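Household & Storage | FAQ
3 min read

Shared Kitchen Shelves at Prulik House: Common Questions

How much shelf space does each tenant get?
One shelf in the dry cupboard and half a shelf in the fridge. The shelves are 78 cm wide. If you need more room, ask at the front desk. Spare shelves are given out in the order people ask.

What does it cost?
Nothing extra. It is part of your rent. A lost cupboard key is charged to your account at the next billing date.

Can I leave my own mugs and plates in the kitchen?
Yes, up to what fits on your shelf. Put your room number on the bottom of each piece. Items with no number are treated as shared and anyone may use them. 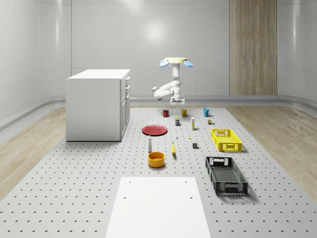

Pans and large bowls go in the lower cupboards, which are open to everyone on the floor. Small appliances are allowed if they are rated at 800 watts or less. Kettles and toasters are already provided, so please don't bring a second one.

What happens to things left behind when someone moves out?
We hold them for 2 weeks and then pass them on to the Hakim thrift store. Opened food is thrown away the same day.

Who cleans the cupboards?
Tenants wipe down their own shelves. The shared cupboards are emptied and washed every December. A notice goes up on each floor before that starts, and anything you want to keep should be in your room by then.

My shelf is broken. Who do I tell?
Fill in a repair slip at the front desk, room 128. Write down the floor and the shelf number. Please don't try to fix the brackets yourself.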